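Chapter 4
Reading After Dark: Light, Habit and the Evening Hour

By Catriona Munro
September 6, 2019

I learned to read properly at night, and I suspect plenty of you did too. School gave me the letters and the sounds, but the part where a book swallows you whole happened in bed, under a lamp I was supposed to have switched off an hour before. My sister slept in the other bunk and complained about it every single evening (she now reads later than I do, and I bring this up whenever I can).

So this chapter is about evenings. In Chapter 3 we looked at the reader's day in general, with all those scraps of time on buses and in waiting rooms. Now I want to slow down and stay with one stretch of it, the hour or so before sleep, and ask what it does to the way we read. 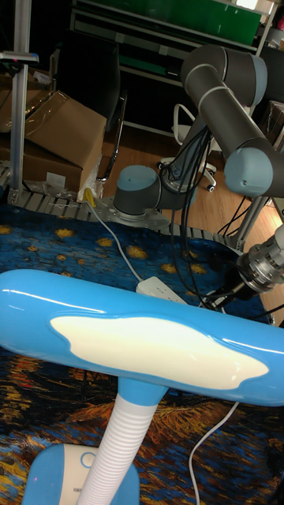

Start with the history, which is messier than people think. For a very long time, reading after sunset cost money. Candles were an expense, and in many homes one light served everybody. If somebody was mending by it, you sat close and shared. That meant a lot of evening reading was done out loud, one voice and several pairs of ears, and the reader picked things the whole room could stand. I love this detail! The kind of light you had helped decide the kind of book you heard.

Then lighting got cheaper, room by room and town by town, and people could go off into corners. Silent reading was much older than that, of course, and we'll come back to it in Chapter 6. But the private evening, with your own chair and your own book and the door pulled to, is something most families came to slowly.

My favorite source on this is the household diary kept by a shopkeeper's family in Drumham. It runs to 2,315 entries, and my colleague Olga Sarmiento spent one very hot July typing them up. Most are dull in the best way: weather, flour, a cousin's cough. But every so often there's a line like "read until the oil was gone," and I could hug whoever wrote it. You'll work with a set of these entries in the exercises, and I'd ask you not to skip the boring ones. The flour matters. You can follow a good year and a lean year in it, and the reading goes up and down along with the shopping.
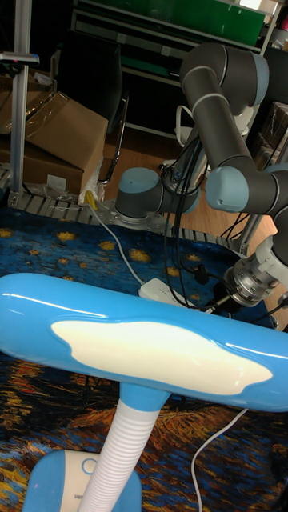 What about now? Most of us can have as much light as we like, at any hour, so you'd expect evening reading to be easy. Ask a room full of students, though, and you'll hear the same story I hear each fall. They mean to read, they sit down, they get through a page and a half, and then it's midnight and they've been looking at their phones. I'm no better. I once carried the same novel between my desk and my bed for 17 nights and finished one chapter.

When Leire Pastor and I ran our reading-log project in Bradulside, we collected 3,802 log sheets from adults who had agreed to write down what they read and when. I went in sure that tiredness would be the big complaint. It came up, yes, but people wrote far more about being interrupted, and about not having a fixed spot. The ones who kept at it tended to have a place. It might be a kitchen chair, or the left side of the couch, or a cushion on the landing. They didn't describe it as anything special. They just always went there.

Leire thinks I make too much of the chair. Her view is that people who read a lot end up with a spot, and that handing somebody a spot won't turn them into a reader. She may be right, and our sheets can't settle it. Keep that argument in mind when you get to Section 4.3, where the two of us take opposite sides and neither one backs down.

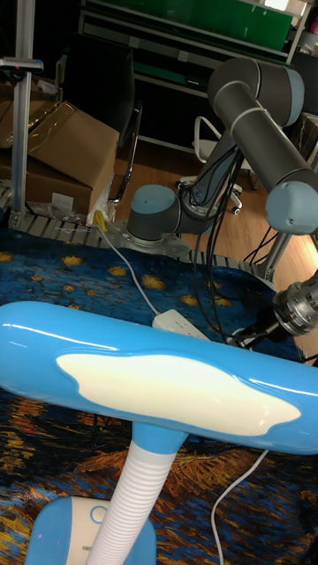

Figure 4.1. Desk lamp with a flexible neck and a cloud-shaped white panel.

Before you go on, try something for me. Tonight, read for as long as you'd like to, from anything at all, and afterward write down three things: where you sat, what stopped you, and one sentence you remember without looking back. Bring the note to class. Don't tidy it up. "Dog" is a perfectly good answer to the second one.

Section 4.1 begins with the shared room and reading aloud. You'll need the Drumham entries beside you, and a pencil.

Key terms for this chapter: shared light, private evening, reading log, fixed spot, interruption

Get a note when new chapters are posted. Enter your email to join the newsletter. You can unsubscribe at any time.

Contact | © 2019 Grurari Press | Back to top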